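From: Rosimeire Guimarães
To: workplace-change list
Date: 18/09/2024
Subject: Re: Simulated kitchen trials at Omside and the duties of counter staff

Dear members,

Thank you to Fenna Brouwer for her message, which I quote in the part that concerns this office. I am replying to the full list, as several kitchen supervisors have written to me separately with the same concerns.

Fenna Brouwer wrote:
> The staff at Omside have been told that the clearing and resetting
> of counters will be "supported by automation" next year. They have
> not been told what that means for a shift. At present 2 people reset
> the counter between services, and both of them also restock and deal
> with breakages. If the arm takes the resetting, do the other duties
> stay with the same people, and at the same grade?
>
> I would also like to know what the simulation work at Panholm covers.
> Our members hear that "the robot has been trained" and assume that
> the decision has been made.

I will take the second question first.

The work at Panholm is carried out entirely in software. A model of a kitchen is built, objects are placed on the counter, and a simulated arm is given the task of picking one up and setting it down elsewhere. The objects are a mix of ordinary kitchen items and shapes that have no place in a kitchen. The unusual shapes are included on purpose. A program that has only met cups and plates will perform poorly when a customer leaves a toy or an ornament on the counter, and our counters receive a good deal of both. 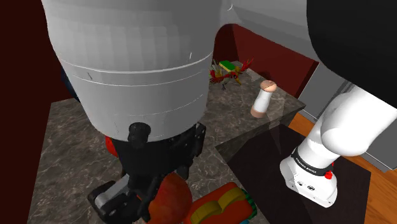 Simulated counter task, with the gripper holding an orange-red object. A bird figurine, a sponge and a shaker are on the far part of the counter.

No equipment has been purchased for Omside on the strength of these trials. The agreement with Tredau covers the simulation stage only, and any move to a physical installation requires a separate decision, with notice to staff of no less than 75 days. That notice period is written into the agreement and cannot be shortened by the site.

Members should also understand the limits of what is being tested. The trials measure whether an object is grasped and placed within the time allowed. They do not measure whether the counter is clean, whether an item should have been thrown away, or whether a customer is still using it. Those judgments are made today by counter staff, usually without being recorded anywhere, and they do not appear in the job descriptions. I regard this as a fault in the descriptions, and one that should be corrected before any comparison is made between the arm's work and that of a person.

On the first question, the position of this office is as follows.

Restocking and breakages remain staff duties. They will not be moved to a lower grade because another part of the job has changed. If the resetting of counters is reduced, the hours released will stay with the site for the first year and will be assigned in consultation with the staff concerned.

Supervision of the arm, should one be installed, is a new duty. It includes stopping the equipment, clearing a dropped item and reporting a fault. It will be described in writing, it will be trained for in paid time, and it will be evaluated for grade in its own right. The draft prepared by the Rajan office proposed 2 hours of training. We have returned that draft with a request for 10, to be spread over several shifts, so that each person has the opportunity to practice stopping and restarting the equipment during a normal service.

Several supervisors asked whether staff may attend the simulation sessions. They may. Tredau has agreed to receive small groups at Panholm, and attendance counts as working time. I would encourage experienced counter staff in particular to go. The engineers choose the objects and the layout of the counter, and they have said that they would welcome lists of what is commonly left behind and where. Lists may be sent to me and I will forward them without names.

A revised draft of the duty description will be sent to this list before the end of September. Comments should be made on the draft itself and returned through the site supervisor or directly to this office. Questions about individual contracts should not be posted here.

Respectfully,

Rosimeire Guimarães
Office of Workplace Change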